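Putting Things in a Row: notes for the June talk

Speaker notes, June 6, 2021. Slides are few, so please don't rush them.
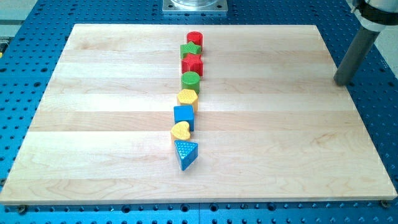 Opening (take your time, let people find a seat)

Good afternoon and thank you for coming out to the Stalel rooms, and thank you for carrying your own chairs in, which I know was not on the poster. I am going to talk for a while about shape blocks, the coloured plastic sort, and about the very old and very satisfying business of lining them up. If you have spent any part of your life on a carpet with a small child you will already know half of what I am going to say, and I hope you'll enjoy hearing it anyway.

(Leave the first slide up. Don't talk over it straight away.)

So, have a look at the row. There are eight blocks on a pale wooden board, and at the far end there's a red cylinder, then a green star, then a red square block, and on they come towards us. I'd like everyone to pick a favourite and keep it to themselves for the moment. Mine is the star, and it always has been. A star is a nuisance to pack away and a pleasure to hold, and I have forgiven it a great deal over the years.

Why a row

The row is the first thing most of us make. Before the tower, I think, or at any rate very close to it, and it gets much less praise. A tower falls down and everybody shouts, so a tower gets remembered. A row just sits there being a row. But think what it asks of you. You have to decide where it begins. You have to decide which way it is going. Each new piece has to take its place from the one before, and if you let your hand wander a little each time, then by the end you have a bend you never meant to make.

The one on the slide has a slight curve to it, you'll see, and I'm fond of that. I have tried to set out a perfectly straight line by eye at my own kitchen table more times than I would like to admit, and it drifts, and it nearly always drifts the same way. (Pause here. Somebody usually says theirs drifts too. Ask them which way!)

When we ran the sessions at Nestville in January I put out a plain board and a tub of blocks and gave no instructions whatever, and I was ready for all sorts. What I got, table after table, was lines. Lines along the edge, lines across the middle, one very grand line that left the board altogether and set off across the floor towards the coats. I had brought cards with suggested activities on them. They stayed in my bag all morning and I took them home again.

Colour or shape?

Now the bit people like to argue about, so allow a few minutes for it.

Go back to those far three. Red, green, red. If you sort by colour, the star is in the wrong place and you will be itching to move it. If you sort by shape, a cylinder and a star and a square have nothing to quarrel about, they are simply three different things standing together. The same pieces look muddled to one person and perfectly sensible to the next.

(Hands up for colour. Hands up for shape. Don't bother counting, just enjoy it.)

I used to be a colour person and I was rather strict about it. All the reds, then all the greens, and so on down the tub, and if a child handed me a blue in the middle of the reds I would put it quietly to one side, thinking I was being helpful. I wasn't being helpful at all. I was finishing my own row and using somebody else's hands to do it. It took me a good long while to notice, and these days I try to ask where a piece goes before I touch it. The answers are marvellous. It goes there so it can see. It goes there because it's tired. I've stopped trying to sort those by any system.

A word about boards

I do want to say something in favour of the board, which gets left out of these talks. You can put blocks straight down on a carpet, of course, and most of us do, but a carpet has its own ideas and things lean. A flat piece of wood gives you an edge to work from and a place that is clearly for this and not for lunch.

The board on the slide is made up of long strips running across, all slightly different shades of cream and honey, with a bit of swirl in the grain in places. I like that kind very much. The joins give the eye something to measure against without anybody having to draw a line. Bright plastic also looks its best against pale wood, in my opinion, and I've tried it on dark wood and on a green baize cloth and on a tea tray with a picture of a castle on it.

If you are making one for home, ours from the Rawat workshop is 600 millimetres on the long side and 335 on the short, and that has done us nicely. It fits on a small table with elbow room, and it goes behind a door when you've finished. Rub the edges down well. Do this before you show it to anyone, as you won't get it back afterwards.

Feel free to touch

(Pass the Flelleck tub round now, starting at the back so the front row have to wait for once.)

While that goes round I'd like you to shut your eyes if you're comfortable doing so, take a block, and feel the top of it. The blocks in the row have a fine dimpled sort of pattern on their tops, and plenty of sets have something like it. We talk so much about colour that we forget how much of this is done with the fingertips. With your eyes shut you'll know a star at once. A cylinder takes a moment longer than you'd expect, and people do turn it round and round looking for a corner.

Keep hold of your block until the end, please, and then put it back in the tub yourself. We have over 1,000 pieces in the Flelleck collection and I would dearly like to go home with the same ones I brought.

Things to try at home

Set out 4 blocks and ask someone to carry on. Say nothing about a pattern, even if you had one in mind, and see what they take yours to be.

Start a row from the far side of the table and build towards yourself. It feels quite different from building away, and I find I'm tidier at it, though my sister-in-law says the opposite.

Take one out of the middle and leave the gap. Some people will close it up before you've sat back down. Others will go and look for the missing one, and you'll learn which sort you live with.

Leave a row out overnight. I know, I know, the tidying. But a row that is still there in the morning gets added to, and a second day's row is often the better one.

Before the tea

(If time is short, skip to here.)

I was going to finish with a slide of the Nestville line on its way to the coats, but that one came out too dark to use, so I'll put the first slide back up instead and leave it there while you have your tea. Do tell me your favourite now, if you still remember which it was. There is a big table by the window with boards on it and the spare tubs underneath, and you are all very welcome to go and start something. Mind the tub with the cracked lid, and hold it from the bottom.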